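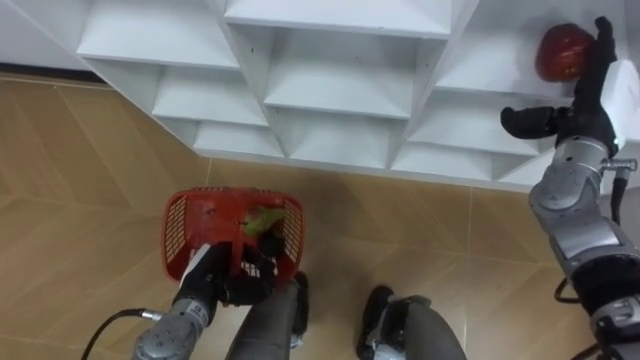
Week 7 handout: working rules for mobile manipulators near people and furniture

Read before the lab slot, not during. Last year half the group read it standing up next to the robot. Corrections to Leonilde Frade please, she keeps the master copy.

What this covers: legged or wheeled machines with two arms, doing pick and carry jobs in ordinary rooms. Shelves, baskets, fruit, that sort of thing. Fixed arms behind a fence are week 3, different rules, don't mix them up.

1. Hazard, risk, measure

Three words people swap about. Hazard = the thing that could hurt (arm moving, machine falling, cable on floor). Risk = how bad times how likely. Measure = what you do about it. In your write-up keep them in separate columns. "Falling robot: stand back" in one box gets no marks, it got no marks last year either.

Order of measures, always the same order:
- design the hazard out (lower shelf, lighter load, slower arm)
- guard or limit it (tether, speed cap, force cap)
- tell people (signs, training, this handout)

Most of you will jump to the last one. Start at the top.

2. The floor

Walk it first. Hard tile is fine for feet but hard on anything dropped. Rugs up. Doors either shut or wedged, never swinging.

Legged machine does not have a safe state when you cut the power. Wheeled base stops and sits there. Two legs with no power go down, and the arms go with them. So the fall zone is drawn BEFORE the first step. Take full height with arms out, add a margin, mark it. Furniture inside the zone counts as part of the hazard: bed frames, desk corners, shelf edges.

3. Cables

Trailing tether is a trip hazard for you and for it. One person minds the cable and does nothing else. Not the laptop, not the stopwatch. Slack behind the machine, never between the feet and the shelf. Check clearance overhead as well, people forget up.

If the cable minder says stop, it stops. No discussion, discuss after.
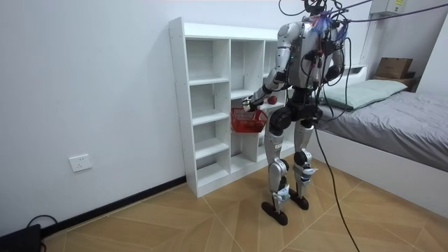
4. Reach and load

Both hands busy is the awkward case. One hand holding a basket and the other reaching high shifts the weight to a place the balance controller may not like, and it gets worse as the basket fills. Rules for our room:

- nothing over the agreed payload, basket included. Weigh the basket!
- no reaching above shoulder height while stepping. Stop, settle, then reach
- basket held low and close in
- top shelf only after 10 clean runs on the lower ones
- soft or unbreakable items until signed off. No glass, no tins

Pushing on furniture: a light, narrow shelf unit will tip if a hand catches a divider. Fix it to the wall or write down why you havent. "It seemed steady" is not a reason.

5. Stops

Two kinds, know both. Emergency stop kills the power (see fall zone above). Protective stop holds the pose with power on. For a legged machine you normally want the second one first, and the e-stop if someone is about to be hit or the hold fails. Say out loud which one you are pressing.

Test both at the start of every session. Log it. Waldemar Domański checks the log against the booking sheet and he does notice.

6. Standards, quick pointers

ISO 12100, general method for risk assessment. Everything in section 1 hangs off this.
ISO 10218, industrial robots, two parts. Useful for vocabulary even when your machine isnt one.
ISO 13482, personal care robots. Closest to the household jobs.
ISO 13850, emergency stop function.

Legged balance is thinly covered in all of these, so your own assessment has to do more of the work. Cite the clause you used, not just the number on the cover. Library has access, use the Brummont login, the old Stimard one is dead.

7. Write-up

One page per task, 19 rows maximum in the risk table. If you need more you have two tasks. Each row: hazard, who is exposed, severity, likelihood, measure, what is left over afterwards. The last column is the one people leave blank. Dont.

Split the task into phases first (approach, reach, grasp, lower, place, walk off) and go through them one by one. Grasp and lower are where the interesting rows come from. Dropped item in the walking path, for one. What does the next step land on?

Worked table from the Flistov case is in the course folder. Copy the layout, not the scores, it's a wheeled base.

8. For next time

Read the Olszewski notes on hand guards, pages 3 to 10 only. Bring flat closed shoes, hair tied back, no lanyards. Draft table handed in by noon the day before your slot, on paper or by email, either is ok.

Slots list goes up outside the lab. Swaps are fine if both pairs tell Leonilde.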